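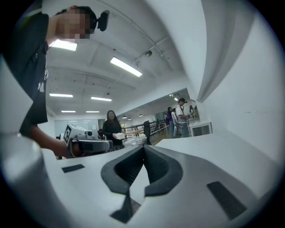

Figure 3. Hand-held grippers in use, with head-mounted camera.

3 Recording chores by hand

What the Panunier arm can do at home or on the shop floor depends on what it has been shown. At present it can pick up a cup from a clear surface and put lightweight boxes on a shelf. It can't yet fold a fitted sheet, sort mixed cutlery or find a lid that has rolled under something. Expect to record a chore many times before the arm tries it.

3.1 Before you start

1. Charge both grippers and the head camera.
2. Open Nodgate on the base computer and choose New chore.
3. Type a short name for the chore, such as "stack bowls". Use one name per chore. Do not put two jobs under the same name.
4. Put on the head camera and tighten the strap until it stays put when you lean forward.
5. Wipe the gripper lenses with a dry cloth.

Note: If a marker tag is scratched or peeling, replace it before recording. Spare tags are in the lid pocket of the case.

3.2 Recording

1. Hold one gripper in each hand, jaws pointing away from you.
2. Close and open both jaws fully, twice. Nodgate shows a green bar.
3. Do the chore at a normal pace. Pauses of up to 2 seconds are fine.
4. Put both grippers down to end the take.
5. Press Keep or Drop. Drop any take in which you used your fingers.

Caution: Do not record with knives, hot pans or open liquids. The jaws can slip on wet handles.

Caution: Watch your footing. The head camera strap can slide down over your eyes when you bend.

3.3 How many takes

Our own bowl-stacking set has 158 takes, recorded by Baoshan Jiang and two colleagues. The arm stacks most bowls from it but still drops nested ones. Wiping a table took roughly 2000 takes and the corners are still missed. Chores with cloth need more again, and we do not support them in this release.

Note: Move the objects between takes. A set recorded with everything in the same place will only work in that place.

To send a finished set to the arm, go to section 4.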